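The Long Way to a Hot Lunch

The workshop in Grandside closes at 4 on weekday afternoons, but the builder behind Baloyi has a key and a habit of losing track of time. We met over a bench covered in cable ends and half a sandwich, and talked for most of an evening about why anybody would spend two winters teaching a robot arm to use a toaster oven.

"I wanted a project that lived in a kitchen," the builder told me, pouring tea into the only clean mug and handing it over. "Everyone at the shop was making things that roll around on the floor, and good for them! But I cook, and I kept thinking about all the little jobs my own hands do without asking me."

Baloyi is the name of the whole effort: the arm being put together on the bench, and the simulated kitchen where every move gets tried first. The kitchen came out far nicer than it needed to be, with granite and reddish-brown cabinets and a tiled wall (the builder admits to losing a whole month to the tiles).
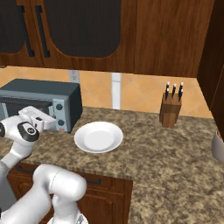

Why begin with the oven door?

"Because a door has a hinge, and a hinge has opinions," the builder said. "If you pull a cup the wrong way, you've still got the cup. Pull a door the wrong way and you're fighting it the whole time. I figured if I could get the arm to follow that curve without wrestling, I'd understand the rest of my own code a lot better."

It took 16 versions of the motion planner to get there. The early ones treated the door like a drawer and hauled straight back, and the simulator, which the builder calls Nitis after an old desktop computer that ran it first, would respond by throwing the numbers into a panic. The fix was to let the wrist go a little soft during the pull, so the hinge could lead and the hand could follow along behind it.

Then there was the food. A sausage is a simple enough shape, but a kebab skewer gives you a choice of where to hold it, and the builder went back and forth for weeks over the wooden handle and the meat. "The handle is thin and the meat is lumpy. I changed my mind every time I got hungry."

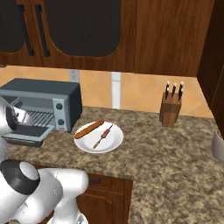 Drunmont, November

The second half of our talk happened at the builder's house, an hour up the road, where the spare room has been given over to the computers and a very patient armchair. It was raining, and there was soup on. A test was running on the bigger screen, and every so often the builder would break off in the middle of a sentence to look at it, murmur something kind, and come back.

I asked about money, as people who build things at home always get asked. The software side has cost mostly evenings. The real arm is another story, and $600 has gone into the motors alone, with the wrist still waiting its turn. "I buy a joint when I can afford a joint," the builder said cheerfully. "It's like feeding a parking meter, only at the end you get an elbow."

What the simulator has given back is room to be clumsy. An arm reaching into an oven has a rack below it and walls on both sides, and the wrist has to come in at an angle that leaves the fingers somewhere useful. In Nitis you can bump the rack all night long and wake up to a neat list of bumps.

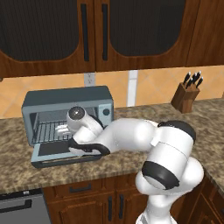 Another member of the Grandside shop, listening in by phone while we ate, wondered whether all this practice would carry over, and said that real hinges get sticky and real racks slide when you touch them, so the first week on the bench was going to be humbling no matter how pretty the kitchen looked. The builder nodded through the whole thing, spoon in hand, and agreed with nearly every word of it.

"I've started making it worse on purpose," came the reply. "Stiffer hinge one run, looser the next. The plate a little to the left. I want the planner to be bored by surprises before it ever meets a real one."

We got on to the order of things, too, a subject that can fill an entire pot of tea. The task as written is to open the door, move the food from the plate to the rack, and close up again. Should the arm take the sausage first or the skewer? The current plan goes sausage first, mainly so that the thinner, fussier item gets the benefit of whatever the arm has just learned about the rack.
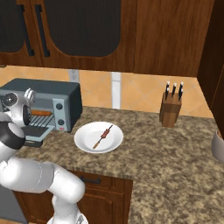 When will the real arm cook something?

"Spring, if the wrist gets here and I behave myself," the builder said. "I'd like it to be cold food in a cold oven for a good long while. After that we'll see, and I'll be standing right there with my hand on the switch."

The soup was very good, by the way, and made entirely by hand. As I was putting on my coat the builder was already back in the armchair, loosening the hinge another notch and setting up the night's runs.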